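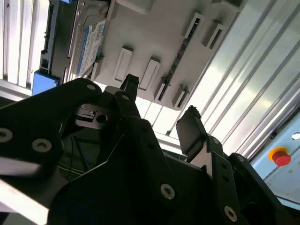 The Finger That Wouldn't Open: a gripper fault on the disk-drive cell
Project report, robotics lab course
Marius Pascu and Aroha Kereama
Submitted 12/12/2019

1. What we were supposed to do

Our assignment was to make an arm put small parts into a fixture plate and take them out again, over and over, without a person touching anything. The parts were a hard disk drive and a circuit board strip. The plate has clips sticking out of it, and the clips hold the parts by friction. The job was called Treltari in the course list. We never found out why.

We planned to report on cycle time. Instead we are reporting on the afternoon the gripper closed on a clip, decided it had done a wonderful job, and refused to let go.

2. The setup

The gripper is a two-finger linkage type, black, bolted together from flat plates. The wrist camera looks along the fingers toward the plate. The arm controller came from the lab. The gripper driver was a small Keogh board that an earlier team had left in a drawer with a note reading "works mostly." We should have paid more attention to the second word.

Our program, which we named Usden so that the folder would have a name, ran each cycle in 5 steps: approach, open, close, pull back, check. The check step asked the driver whether the fingers had stopped moving before they were fully closed. If they had, there was something between them, and the program assumed it was the thing we wanted.

3. What happened

The first set of runs went well enough that Marius started making the graphs. On run 305 the arm came in slightly low. The fingers closed, met resistance, and reported a good grasp. The arm began to pull back. It was holding a clip, and the clip was attached to the plate, and the plate was attached to the bench.

The arm has a force limit, and it stopped when it reached it. This is the part of the story where the safety system did its job, and we would like it noted that we had set the limit ourselves. The recovery routine then did what we had also set ourselves: it waited 3 seconds and tried again. It tried 12 times. Each time the plate creaked. Aroha hit the emergency stop at that point, having spent the earlier attempts saying "it'll give up in a second."

With the stop pressed, the arm froze and the fingers stayed shut. The gripper holds its last position when power is cut. That is a sensible choice if you are carrying something heavy over somebody's foot. It is less helpful if the somebody wants the clip back. We took out two screws on the finger linkage, with the power locked off, and eased the jaws apart by hand. The clip had a white stress line across its base and was replaced.

4. Finding the cause

We had three suspects.

The camera. If the wrist camera had moved in its mount, every approach would have been off. We checked it against the calibration sheet and it was fine. This took most of a day and we resent it.

The arm. Repeated moves to the same point landed in the same place each time, so we crossed it off.

The finger. One fingertip had worked loose on its bolt. It could rock by a few millimeters, which the program knew nothing about. As it rocked, the tip reached past the part and caught the clip beside it. The bolt had no threadlocker on it. The assembly checklist says it did, in Marius's handwriting.

The loose bolt explains why the arm grabbed the wrong thing. It doesn't explain why it kept pulling, and for that we can only blame the program. The check step tested for "something" when it needed to test for "the right something," and the retry had no upper limit. We had written a comment next to the loop that said "fix later." The comment was dated July.

5. What we changed

Both fingertip bolts now have threadlocker, and we drew a paint line across each head so a loose one shows up at a glance.

The check step compares the finger gap with the known width of the part. A clip is narrower than the drive, so grabbing one now counts as a failure.

There are no automatic retries after a force stop. The arm halts, the screen says why, and a person has to come over and look.

A hand-release procedure is taped inside the lid of the tool box. It starts with locking off the power.

6. Results after the fix

We loosened the bolt on purpose and ran the cell with the force limit turned down. The arm caught a clip, noticed the gap was wrong, and stopped without pulling. We then tightened the bolt again — both of us watched — and went back to normal runs. There were no more bad grasps before the lab closed for the term, though we had less time than we wanted and would not call the problem solved for good.

7. Left over

The width check can't tell the circuit board strip from a clip if the strip is gripped at an angle. A touch sensor in the finger pad would probably help. The Vatport bench next door has a spare one and has so far declined to lend it to us.

The cycle time graphs are in the appendix. They stop at run 304.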